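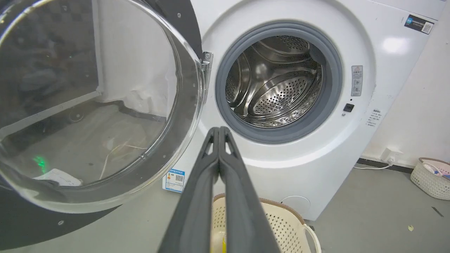 Do you have to leave the door of a front loader open between washes?

Leave it open a few inches at least, and pull the gasket back and wipe the folds after the last load of the day. That takes care of most smells without buying anything.

Laundry and Appliances > Washers
Thread: Front loader smell, are the cleaning tablets worth it?

gasket_grump
17 June 2022
Asking because I am tired of being sold things. We rent a place in Urquhart and the front loader came with it. Towels have had a sour smell since February. The property manager told me to buy Susness washer tablets, 6 to a box, and run one every month. I ran 2 of them back to back. The machine smelled like lemons for three loads and then it smelled like a pond again. Has anybody seen these tablets do a thing that plain hot water doesn't?

tubwise
They work fine if you use them the right way. You need the hottest cycle the machine has, with an empty drum. If you ran them on a quick wash you wasted them.

gasket_grump
Hottest cycle, empty drum, both times. I can read a box.

lintpicker
The tablet never touches the part that stinks. Get down on the floor with a flashlight and peel back the bottom fold of the rubber. Mine had gray slime in there, two bobby pins and a chunk of what I think used to be a tissue. Cleaned it with an old washcloth and dish soap and the smell dropped by half the same day. No tablet is going to pick out a bobby pin.

tubwise
Nobody said it would. You do both. The tablet is for the outer tub, where you can't get a washcloth.

lintpicker
And how do you know it cleaned the outer tub if you can't get in there to look?

tubwise
Because mine doesn't smell.

lintpicker
Mine doesn't either and I've never bought one.

hardwater_hal
Has OP opened the filter yet? People argue for pages about tablets and vinegar and the filter has never been touched. On most of these it's behind a little cover low on the front, usually in a corner. Put down a towel and a shallow pan before you turn it, and go slow, it's more water than you expect. I keep everything for the job in one basket so I'm not walking around the house with wet hands.
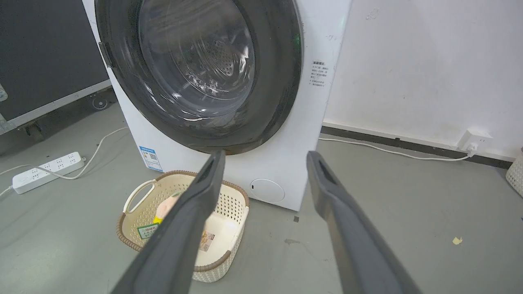 If the water that comes out is brown and smells like your towels, you've found at least part of it. Rinse the filter under the tap, feel around inside the hole for coins and hair, and screw it back in snug. Then run a short rinse and watch for drips before you walk away.

gasket_grump
Did not know there was a filter. The lease packet says nothing about it. I'll look tonight, but I'm not getting my hopes up. The last person who told me it was an easy fix was selling tablets.

pilecheck
Going to be the unpopular one here. I don't think it's the machine. How much detergent are you using? I was filling the cap to the top line with Ganik liquid, and all that soap has to go someplace. Cut it way down and quit using softener on towels. It took me a few weeks to see a difference so don't expect it overnight.

tubwise
Softener is not the problem. I've used it for years.

pilecheck
You also use tablets every month. Maybe you need them because of the softener.

hardwater_hal
Ha. Point to pilecheck.

lastload
I paid Pustovent to come out and do a "deep clean service" and it cost me 795 with the new gasket. The tech did the fold, the filter and a hot cycle. I could have done all of it except the gasket, and I'm still not 100 percent sure the old gasket was bad - he said it was, and he was also the one selling me the new one.

gasket_grump
Update. Filter took some convincing to turn. Got a hair tie, a guitar pick and maybe two cups of water that I'd rather not describe. Wiped the fold too, and it was black along the bottom. Ran it hot with nothing in it. Smells like nothing right now, but it smelled like nothing after the tablets too, so I'm not calling it fixed. Will check back after a couple weeks of towels.

lintpicker
Leave the door open in the meantime.

tubwise
And run a tablet.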